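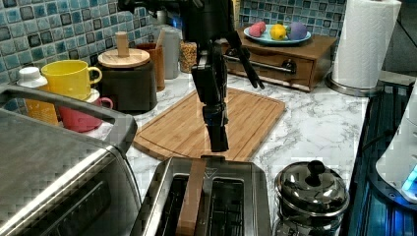

I almost didn't go to the Letano open day. It was a Saturday, it was pouring, and the language school is all the way over in Drekdale, so that's the train and then the 404 bus, which takes 40 minutes if the driver is in a good mood. But I've been telling you for months to go and talk to strangers in the language you're learning, so I could hardly stay home in my slippers, could I? 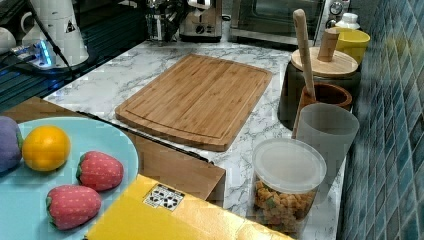

Posted on the Triris blog, Mon 12 June, under Visits

The school is above a shoe store. You go up a narrow staircase and every step has a word for "welcome" taped to it, and by the top I was out of breath and had learned one in Basque (ongi etorri, if you want to try it on someone).

They had sample lessons going all day, half an hour each. I started with beginner Portuguese. I speak none! The teacher didn't say a word of English the whole time, and for ten minutes I felt like a kid who has wandered into the wrong classroom. Then something clicked and I was telling a retired plumber that I had two sisters and no dog. He has three dogs. I have no idea if I understood the rest.

After that came the session I had really come for, the one on sayings. The school has a collection of 800 cards, each with a proverb on one side and the nearest English one on the back – and "nearest" is doing a lot of work there. You pull a card, read the word-for-word translation out loud, and the table guesses what it means. I pulled "to pay the duck," from Portuguese. We guessed tipping, we guessed a bad restaurant, somebody guessed taxes. It means taking the blame for something you didn't do.
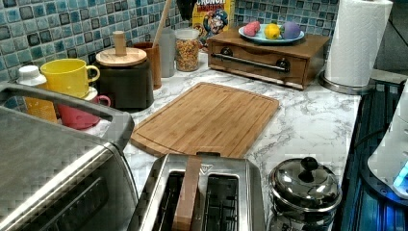 My favorite was the Spanish one about the shrimp that falls asleep and gets carried away by the current. You snooze, you lose, basically, but I feel so much worse for the shrimp. And an Italian lady taught us to wish each other luck with "into the wolf's mouth." The answer is "crepi," may it die. Don't say thank you, she told us very firmly, and then made the whole table practice until we had it right.

Now the part I liked less. The talk on "learning while you sleep" was mostly a sales pitch for an app, and the room was so full that I stood by the coat rack for all of it. The schedule on the door didn't match the one on the website either, so I missed the accent clinic completely. A lady from Ham had come just for that and she was pretty upset.

Prices, because I know you'll ask: the evening course is 1,180 for the year, books included, and you can try two classes before you pay. Groups start in October. They also run a free conversation hour on Thursdays, and you don't have to be a student. I put my name down for Portuguese, so now I have to go.

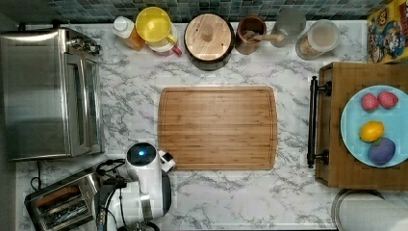
Bamboo board on the counter, with the toaster oven and toaster

If you want to try the card game at home, write down five sayings from your own family, translate them word for word, and read them to a friend who speaks something else. Send me the strangest guesses you get and I'll put a few in the next post. I'd love some from Polish or Turkish, I have hardly any of those yet.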